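Chapter 3. Gripping Soft Objects

A rigid block keeps its shape when two fingers close on it. Cloth does not, and most of the errors recorded by student teams come from treating the two alike. This chapter covers grasp points, finger compliance and the logging of hand-held trials. Readers should have finished the wiring exercises in Chapter 2. 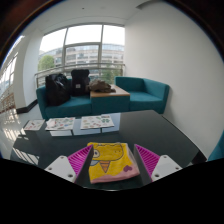 Clestach, October

The Tralness club began its cloth unit with a folded yellow cloth, a glossy black table and a hand-held gripper with two ribbed magenta fingers. Each finger is attached to a white mounting plate. The unit follows the Rurano task sheet, which sets 19 trials per team and requires the same fold at the start of each one.

Two quantities are used throughout the chapter. The approach angle is measured between the finger and the tabletop. The closing distance is the gap between the contact faces at the moment the operator stops squeezing — it is read from the log, never estimated by eye.

Section 3.1 defines a grasp point on a folded edge. Section 3.2 applies the Lévesque worksheet to a log of 2000 samples. Teams that have no gripper of their own may use the printed log at the end of the chapter and begin with Exercise 2.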